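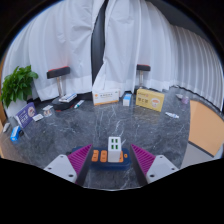
*Charger on the power strip, from the gripper's own camera.*

## Unplugging task: how many demos, and when should an episode end?

**Menaka Sarkar**

I'm collecting demonstrations with a hand-held gripper, the kind with the camera mounted over the fingers. The task is to pull the white USB charger off the navy power strip and set it down on the table. I have 69 episodes so far, all done on the same marble table by me and one other person.

I trained on those 69 and ran the result on our arm. It lines up over the charger fine. Then it closes on the charger and starts lifting before it has a proper hold, so the fingers slide up the sides and come away with nothing. Sometimes it goes back and tries again, sometimes it just hovers.

I have three things I'd like to know.

1. Is 69 too few for something like this, or is the problem in the episodes themselves?
2. Where do you stop recording? I have been stopping when the charger leaves the sockets. My partner keeps going until it's on the table and the hand is back up.
3. Should I clear the back of the table? There are boxes along there, a yellow one with a cup on the front, a purple one, a white one with orange on it, plus a plant at the left. I never move any of them between takes.

The camera records at 30 frames per second. I'm using the Kodo recorder with the default settings and I haven't trimmed anything.

---

**Costel Dervishi**

Sixty-nine is low but I don't think it's your main trouble. Fix question 2 first. If half your episodes stop when the plug comes out and the other half go on to the table, the model gets two different answers about what to do with a charger in the fingers. Pick one ending and write it down where both of you can read it. Mine is: object released, fingers fully open, hand lifted clear, hold still for a second, stop.

I would throw out the short ones. You can't fix them by trimming, the second half of the task isn't in them.

About the lifting too early. Watch a few of your own episodes slowly and look at the moment the fingers close. People are quick at this without noticing. You squeeze and pull in one motion, and at 30 frames per second that leaves very few frames where the fingers are closed and the hand isn't moving yet. The model never gets a good look at that part. When I redid a similar set I closed, waited a beat, then pulled. It feels slow and silly while you do it. Go straight up, too. If you rock the charger from side to side to free it, do that in every episode or in none.

Also check your finger width readings. If the reading at the grasp is different between you and your partner, one of you is squeezing the pads harder, or the calibration has moved. Those ribbed pads give a lot, so you can be well past first contact and still reading a wide gap. Recalibrate at the start of each session. I do it again every 10 episodes, which is probably more than needed.

For the total I'd aim for 240 good ones before deciding whether it works.

---

**Rigoberto Llanos**

just get more data. we had the same thing at Wuldale with a drawer handle and it went away when we added more

---

**Kimie Sugawara**

I agree with Costel on the ending and the pause. On your third point, I would not clear the table, but I would move things.

If the yellow box is behind the charger in every take, the model can use the box to find its position. Then somebody moves the box and it misses. A bare table has the same kind of problem, it only works on a bare table. What I do is shift the background things every few episodes, swap two of them, turn one around, take one away. It takes a minute. Don't bother making it neat.

The strip matters more. You didn't say whether you move it. Slide it, turn it, and put the charger in a different socket. In your picture it's toward the right end, so the orange sockets to the left of it are open and easy to see. If it's always there you have trained for that end of the strip. Tape the strip down if it lifts along with the charger, and leave the tape on when you test.

One small thing on the polished top. The yellow box already shows up as a faint reflection on the marble. I'd record some with the curtains open and some with them closed, and note which is which in the session log so you can sort it out later.

---

**Menaka Sarkar**

Thanks. I went back through them and the strip was in nearly the same spot every time, charger in the same socket. The pause is also missing in most of mine. I'm dropping the short episodes and starting over with the one ending. I'll move the strip between takes and post again when I get to 240.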